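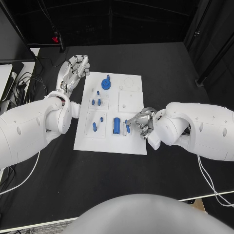

The silver hand on a small blue peg, with the white and gray hand waiting on the other side of the board.

March 12, 2022

I've had two different hands on the arms since January and I keep getting asked which one I like better. I still don't have a clean answer, but I have enough notes now to write something down.

The white and gray one came from Brolten. The silver one is from Hofstetter and cost me more than I want to put on this page. Both bolt on with the same adapter plate, so swapping them takes 10 minutes if I haven't lost the hex key.

The test is the peg board. I printed the blue parts at home and scaled them from the drawings for the Evalcombe board, which a lot of hobby people seem to use. The round part with teeth is easy for either hand. The small pegs are where the trouble starts. The fingertips have to close on something not much thicker than a pencil, and then the arm has to tilt it upright before it goes near a hole.

I logged 1,449 tries with the silver hand and counted 1,307 of them as a good grasp, meaning the peg came up and stayed put until I told it to let go. Getting it into the hole is a separate number and a worse one. I'll post that when I've fixed the wrist offset, which I suspect has been wrong for weeks.

The Brolten hand has only had some 100 tries on the pegs, so I won't compare percentages yet. What I can say is that its fingers give a little when they touch something. I like that around the L-shaped part, where the silver hand tends to push the thing sideways before it gets a grip. For the upright pegs I'd rather have the stiff fingers.

Other notes:

Cables are a bigger problem than either hand. I lost an entire evening to one that snagged at the elbow.

The controller software from Pladville drops its connection if I leave it idle too long. Restarting it fixes it, but the arms need to be homed again after - about five minutes each time.

Next I want to run the Brolten hand through the full set of pegs with the same script, then swap sides and do it all over.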